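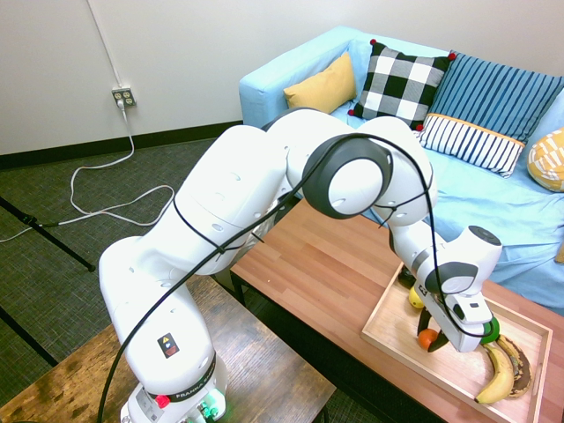 Pirihi Public Library – Books to Screen Club, Member Help Board

Read the book first or watch the series first?
Posted by Marlies Sutter

Hello everyone! I joined the club in December and I'm still finding my feet, so please forgive me if this has come up before (I did try the search box, but it kept giving me the parking notice). Our next title is Nondness, and I have a dilemma. The novel is 766 pages long in the edition the library gave me, and it is not large print, I checked. The series is much shorter and my husband is already dying to start it, since his brother told him the flood episode is the best thing he's seen in years.

I'm a slow reader. I like to read in bed and I get maybe a chapter in before my eyes close, and if I put the book down for a couple of days I have to go back and remind myself who all the cousins are. At the rate I'm going I will not be done by our meeting. So should I just watch the series now and read whatever I can afterward? Or does that spoil the book? I had that happen with The Glass Orchard years ago, at my old club. I saw the movie first and then couldn't picture the mother as anyone but the actress, who was all wrong for it, and I never did finish the thing.

Also, is it considered bad manners to come to the meeting having only watched? I don't want to sit there nodding along. Thank you in advance, and thank you to whoever brought the lemon bars last time.

Rupert Fankhauser

Book first. The series gives away who wrote the letters in the opening five minutes and the book makes you wait for it. You can always watch later.

Flurina Berchtold

Hi Marlies, and welcome! I was the lemon bars, so you're very kind, and I'll bring them again if I can get decent lemons.

I'm going to disagree with Rupert a little bit, and he's used to that from me. He's right about the letters, and if you love a mystery then yes, that is a real loss. But I've read Nondness twice now and I don't think the letters are what stays with you. What stays with you is the grandmother and the whole long business with the ferry, and the series leaves nearly all of that out, so there will be plenty left in the book for you to discover no matter what you've watched. They also moved the ending from the island to the town of Trakitz, and I still can't decide how I feel about it. My daughter thinks it's an improvement. I thought the last conversation needed the water around it, but the actors are so good that I cried anyway – and I had a cold at the time, so it was quite a sight.

What I would do in your place is read to the end of Part One, which is where the family leaves Wotau, and then let your husband have his way and watch the first two episodes together. They cover pretty much the same ground. By then you'll have your own picture of the grandmother and the cousins firmly in your head, and the actors can't push them out so easily. After that, go back and forth however you like. I did it this way with the last long one we had and I found the show helped me keep the names straight, especially the two uncles, who on the page I was forever mixing up. There's a family tree at the back of the book, by the way. I didn't notice it until I'd finished, and I could have kicked myself.

The one stretch I would ask you not to skip is chapter 32. It's short, it's just the grandmother talking while she sorts buttons, and it isn't in the series at all. You can read it on its own in one evening, even at bedtime speed, and it's usually what we end up talking about when this book comes up.

As for manners, please don't worry! Plenty of us have come having only watched, or having only read, and one time Edeltraud Widmer came having read a completely different book with almost the same title, and we had a lovely evening out of it. Just tell us at the start how far you got so we can be a bit careful about the ending.

Valeriano Barroso

I listened to the audiobook while painting the spare room. Very long but the reader does good voices. The library has it, there was a waiting list when I got mine so put your name down soon. Are we still on for Thursday or did it move?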